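# Two Arms, One Clock

Cable work is hard to plan for because a cable won't hold its shape. At Sarkidlow, the planner no longer tries to predict the whole curve. It follows the last stretch before the plug and recomputes the path every 200 milliseconds. 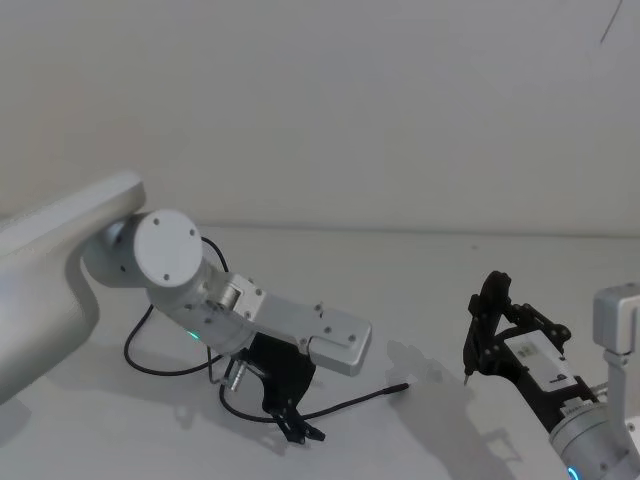

*Two grippers face each other across the table, with the cable and plug between them.*

The planner, called Zullel, treats both arms as one system. An earlier version ran them separately, and small timing errors added up until the tips missed each other by almost 9 millimeters. 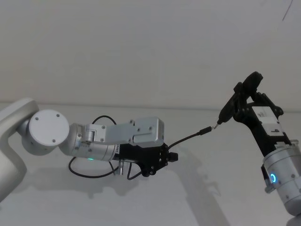
Sharing one clock fixed most of that. What remains is perception. Thin black parts give the depth software very little to work with, so the team added a second estimate from the wrist views.
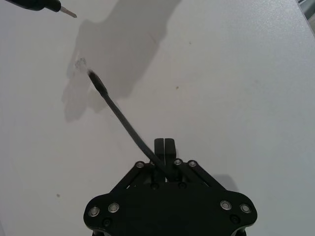 *Fokance Wikström*

The two estimates are compared before each approach. If they disagree, the arms hold still and the software looks again. A public release is planned for March.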